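Will a robot clean my bathroom before I retire?

I have been promising a post on this since January, when my sister-in-law asked me over dinner whether it was worth buying a new vacuum or if she should just wait for "the robot that does everything." I laughed, and then I went home and stayed up until 1 a.m. reading about it, so the laugh was on me!

First, a bit of background if you're new around here. I spent a good chunk of my twenties cleaning vacation rentals down in Trarascombe, and I still have strong opinions about grout. So when people tell me that housework is "simple" work and the machines will have it sorted any minute now, I get a little prickly. It's a lot of things, but simple isn't one of them.

Anyway, what have we got so far? We have robot vacuums, which I love. Mine is a Gostine, it's a few years old, and it gets stuck under the same radiator every single morning (I can hear it from the kitchen, crying for help). We have robot mops, which are fine if your floor is already pretty clean. And we have dishwashers and washing machines, which I think deserve far more credit than they get. Those are the real household robots if you ask me. They just don't have arms.

Arms are where it all gets hard. There's a company called Grivico that put out a long video last fall of an arm on wheels tidying up a living room, and I watched the whole thing with a bowl of popcorn. It picked up a cushion. It put the cushion on the couch. It thought about things for a while (I made a sandwich) and then it went after a sock and missed. I was rooting for that sock pickup like it was the playoffs. The second try worked and I cheered out loud, alone, in my own house.

But a cushion and a sock are the easy end of the list. What I really want to hand over is wiping. Mirrors, counters, the top of the fridge, that ledge behind the faucet. Wiping is most of cleaning, when you get down to it, and I do it without a thought while I'm listening to the radio. 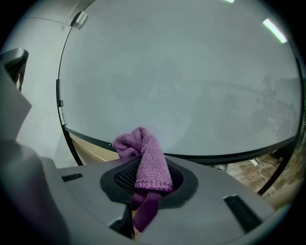

The trouble with a cloth is that it's never the same shape twice. A mug is a mug. You grab it by the handle and it stays a mug the whole way to the cupboard. Pick up a microfiber cloth and you've got a lump, or a strip, or a corner with the rest of it dangling where you didn't want it. My hand sorts that out by itself, I give it a little flip and fold it over and get a clean side. I tried to write down the steps for how I do that and I gave up halfway through my coffee. Try it sometime, it's maddening.

And then there's the mirror itself! Think how odd a mirror must be for a machine that finds its way by looking. There's a whole second room in there. The thing you're supposed to clean is the one thing you can't really see, only the smudges on it, and you have to lean sideways and catch the light to spot those. I do a sort of bob and weave, left, right, breathe on it, wipe again. Press too lightly and you just move the grease around. Press too hard on one that isn't fixed down well and you're sweeping up glass.

I did the math on my old job once, because I'm that kind of person. In my busiest summer I cleaned 283 units, and every one had at least a couple of mirrors. I must have wiped well over 1000 by the time I quit. I'd like to think I was decent at it after the first 80! So I do get the idea of a machine needing loads and loads of practice. I needed it too, and I came with hands already fitted.

Shops and factories seem to be further along. A reader who works at Lins, where they pack bathroom fittings, wrote to me that they have an arm that loads boxes all day long and hardly ever drops one. But the boxes are all the same size and they come down the belt the same way up, and the last wipe of each piece before it goes in the box? Still done by a person with a rag.

So what did I tell my sister-in-law? Buy the vacuum. Get the one with the bigger bin, and pick up a pack of decent cloths while you're at it (and please don't wash them with fabric softener, it ruins them). I'll do an update when Grivico puts out their next video. I hear it might be a bathroom this time, and I've already got the popcorn in.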